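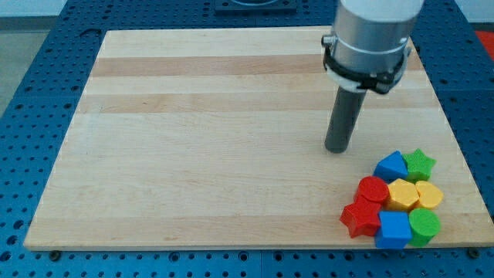 How often should a hardwood cutting board be oiled in a shared kitchen?

A board in regular use should be oiled once a month with food-grade mineral oil. New boards need more frequent treatment at first, and any board that looks pale or feels rough should be oiled without waiting for the next scheduled date.

Posted by Flandbridge Tenants Kitchen, Friday, October 23, 2020

Our association maintains a shared kitchen for the residents of two adjoining buildings. In September we replaced the plastic cutting boards with hardwood ones, and we are now preparing a written care sheet to be posted beside the sink. The boards are washed by many different people, and the present instructions ("wash and dry") have proved too brief.

We would appreciate guidance on the following matters. Is a monthly schedule sufficient when a board is washed several times a day? May ordinary cooking oil be used when mineral oil is not on hand? Finally, at what point should a board be sanded, and what grit is suitable? We have a small budget for supplies and would prefer to purchase everything at one time.

Chaminda Talukder

The monthly interval is a reasonable minimum for a household. For a kitchen of the kind described, I would recommend oiling every 2 weeks during the first season and then reviewing the schedule. A simple test may be included on the care sheet: place a few drops of water on the dry surface. If the drops stand up in beads, the board is adequately protected. If they soak in and leave a dark spot, the board should be oiled that evening.

Cooking oils should not be used. Olive, corn and similar vegetable oils turn rancid in the wood over time, and the resulting smell is difficult to remove. Food-grade mineral oil does not spoil and is sold at most pharmacies and hardware stores. Walnut oil is sometimes suggested, but it is unsuitable for a shared kitchen where residents may have nut allergies.

The procedure I follow is as follows. The board is washed with warm water and mild dish soap, wiped with a towel, and stood on edge overnight. The next day, oil is applied generously to both faces, the edges and the ends. The ends deserve particular attention, as end grain takes up far more oil than the faces do. The board is left for several hours, preferably overnight, and the excess is wiped away with a clean cloth.

Both faces must be treated equally. A board oiled on only one side will take up moisture unevenly and is likely to cup.

With regard to sanding, light roughness after washing is normal in a new board and can be removed by hand with 400 grit paper once the wood is fully dry. Deep knife marks require a coarser paper first, such as 120, followed by 220. Sanding should always follow the direction of the grain. The board must be oiled again afterward, and I would suggest two coats.

Your care sheet should also state, in large letters, that the boards are never to be placed in the dishwasher or left to soak in the sink. In my experience this is the cause of most split boards.

Huranden

We just use the board cream from the hardware store and it has been fine. It is mineral oil with beeswax in it. It costs more than plain oil but you do not need to apply it as often. Ours is 5 years old and has not cracked.

Flandbridge Tenants Kitchen

Thank you both for your replies. The water test will be added to the care sheet, together with the notice concerning the dishwasher. We have placed an order for mineral oil and two grades of sandpaper, and will consider the cream when the present supply has been used.

One further point for Mr. Talukder: several residents have asked whether lemon and coarse salt may be used to remove onion odors. Unless there is an objection, we intend to permit this, provided that the board is rinsed and dried immediately afterward.

Chaminda Talukder

I have no objection. Frequent use of lemon will dry the surface, so please repeat the water test after each such cleaning.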